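Plates with writing – the tableware page

This gallery covers the printed plates in our collection of Chinese restaurant tableware. The collection was started by Songül Kahraman, who bought most of the early pieces when small restaurants closed or changed their dishes. It now runs to 177 plates, nearly all of them meant for daily use and priced that way when new. Bowls and teapots have their own pages.

We list the plates by what is printed on them, and leave size and maker for the index cards. Many have no maker's mark. Where there is a mark, Taner Değirmenci has copied it onto the card by hand.

The plates are kept in plastic trays and sorted at the table when a group comes up for relisting. Click on a picture for the larger version.

White plate with a teal rim line and two large characters in a scalloped emblem, in the yellow tray. The cream plate beside it has brushed black calligraphy and red seals. 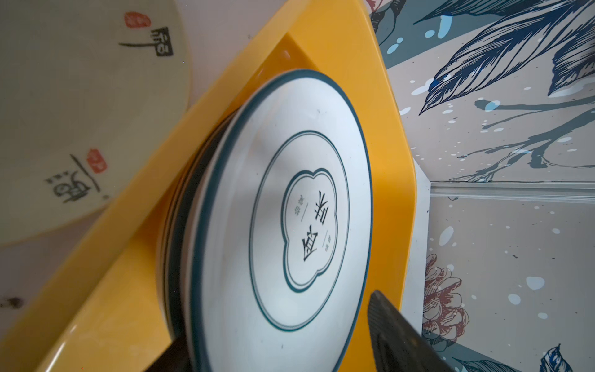

The 該吃飯了 design, "time to eat", with an orange sunburst in the middle. One is in the bin and another is on the table. The green-bordered plate near the wall reads 好食好味, with HAO SHI HAO WEI in capitals.
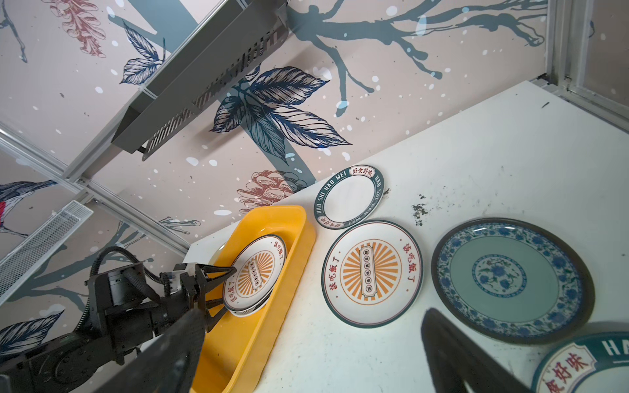
Comment from Ozan Oral, 20/11/2022: My parents had sunburst plates with the "time to eat" wording in their place for years. Ours went through the dishwasher every night and the red lettering wore off well before the orange did. If you have any with the lettering still strong I would wash them by hand. Also, do you ever sell doubles?

We do wash by hand, in lukewarm water with no scouring pads. Doubles are not sold, but we swap them. The swap list has 64 plates on it at the moment and is updated every July. Write to İlker Yazıcı with the card number of the plate you want and a photo of what you have to offer, front and back. Chips on the foot are fine. Cracks are not.

Next page: bowls with lids
Previous page: teapots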